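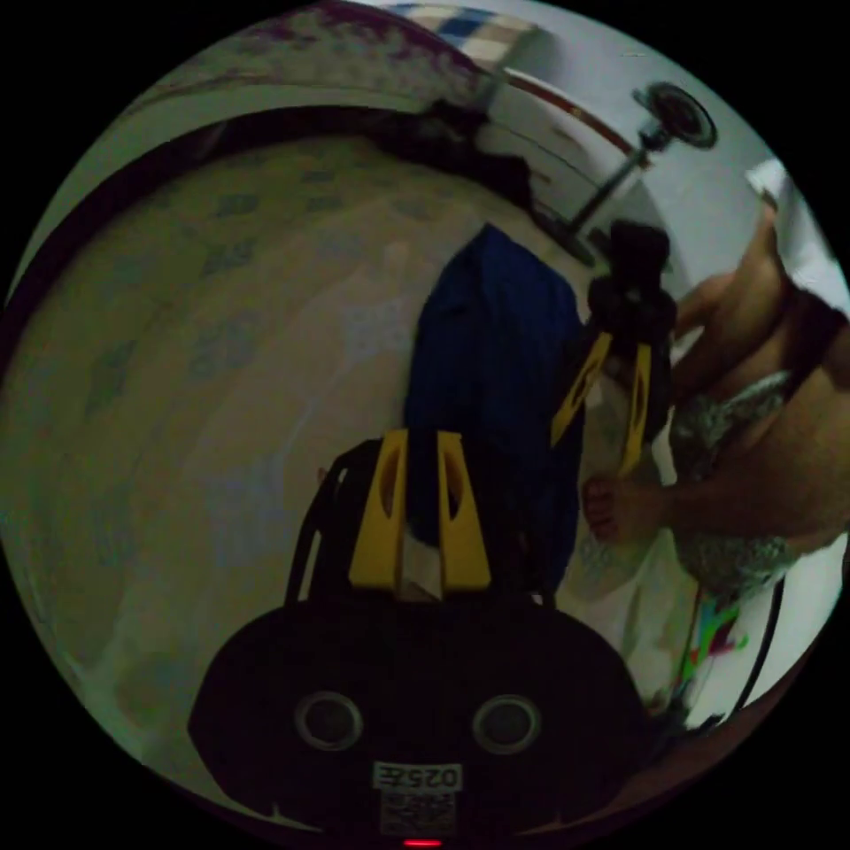

Hand-held gripper demonstration is a way of gathering training examples for robot learning systems without using a robot. A person works a pair of grippers by hand, often on household jobs such as handling cloth beside a bed, while a camera on the tool records. The recordings are then used to train a policy meant to run on a robot arm.

The Clirnel project collected cloth examples in 6 homes, in sessions of 30 minutes. Supporters say the method is cheap and captures ordinary rooms. The evidence is thinner than the claims. Dima Bitar, reviewing the Clirnel set, argued that people move their wrists in ways many arms cannot copy, and that failed attempts were dropped before release — a choice that may flatter the results. Bitar discarded 15 percent of the clips as unusable.

A later set, Plekach, kept its failures but covered only 8 tasks. Whether either set helps a robot with fabric it has never met remains unsettled.

See also: Imitation learning; Teleoperation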